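Morkwood Shared Workshop – Robot Bench Tickets

Ticket 1691
Door pull stalls after grasp in the cabinet sim
Opened by: Akinyi Rugemalira
Assigned to: Dirk Mühlbauer
Priority: normal
Status: closed, one follow-up open

Akinyi Rugemalira, September
I'm using the Lodhi simulator to sort out the door task before we bolt the arm down beside the tool cupboard. The arm reaches the door, closes on the edge and starts to pull. Partway through the swing the controller stops making progress and the run times out at 1000 steps. No error in the console. Same result on my laptop and on the workshop machine.

Already tried:
Restarted the sim and cleared the cached meshes.
Lowered the pull speed by half.
Swapped the gripper model for the older Grolport one and back again.

Stills from the wrist view and the outside view are attached.
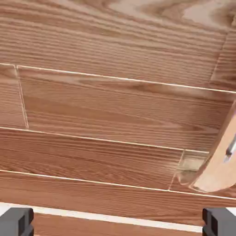 Wrist view first, outside view next.
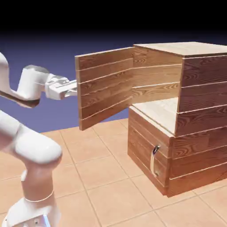
2 min read

Dirk Mühlbauer
Thanks. In the outside view the fingers are on the free edge of the door, a bit higher than the middle. That's a fair place to hold it, so I'd leave the grasp alone for now. Two questions. Is the pull target a straight line or an arc? And which frame is the target written in?

Akinyi Rugemalira
Straight line, in the base frame. I copied it from the drawer task.

Dirk Mühlbauer
That will be most of it. A drawer comes out straight, but the door edge has to travel around the hinge. Your target leaves the arc early on and after that the arm is pulling against the hinge. The force limit kicks in and it sits there until the timeout. Please try this:
1. Read the hinge position from the cabinet file.
2. Measure the distance from the hinge to the grasp point when the fingers close.
3. Make the waypoints along that arc, and turn the wrist with the door.
4. Leave the force limit where it is.

Akinyi Rugemalira
Done. The door now opens further, but the wrist gets near its joint limit toward the end and the motion goes jerky.

Ingeborg Schwerdtfeger
Jumping in – I had the same trouble on the Vustimstead build. Check which way the wrist is turned before the approach. There are 2 solutions for that pose and the solver takes whichever is closer to the home position. Set the starting wrist angle yourself so it has room to turn through the whole swing.

Akinyi Rugemalira
Set the angle by hand and ran it again with the arc waypoints. It finishes without hitting the joint limit or the timeout. I ran it from a few other base positions as well and they were fine, except with the base pushed right up to the cabinet.

Dirk Mühlbauer
Too close is a reach problem and we can avoid it when we place the real base. I've put the arc code in the shared folder under door_pull. The drawer script is unchanged.

Follow-up for Wiebke Kuhlmann: the wrist view goes soft and pale in patches where the wood grain is light. It had no part in the stall, but the edge detector will need a better texture or different lighting. Please open a separate ticket once you've had a look at the material settings.

Closed by Dirk Mühlbauer, 4:40 pm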